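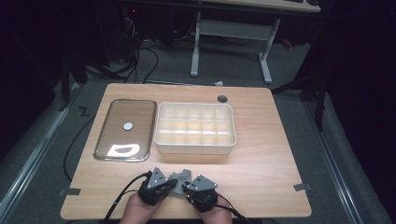

A glass lid and an empty compartment tray on a wooden table.

Print | E-mail

Annan swap shop to open Saturdays

The household swap shop on Prultgate will open on Saturdays from 4 to 7 p.m. starting Sat 4 July. It has been weekdays only since May. Organizer Natália Moreira said 46 households have signed up. Entry is free, with a limit of 12 items per visit.

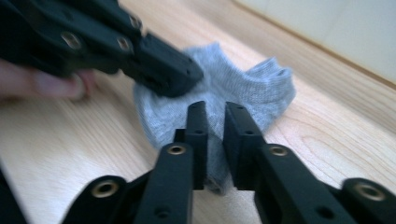 Clothing must be clean and dry. Small things are taken too, down to a gray ankle sock, as long as it comes as a pair.

Comments (2)

Ibsa B.: Is there parking?

Severino Marín: Behind the library, 14 spaces.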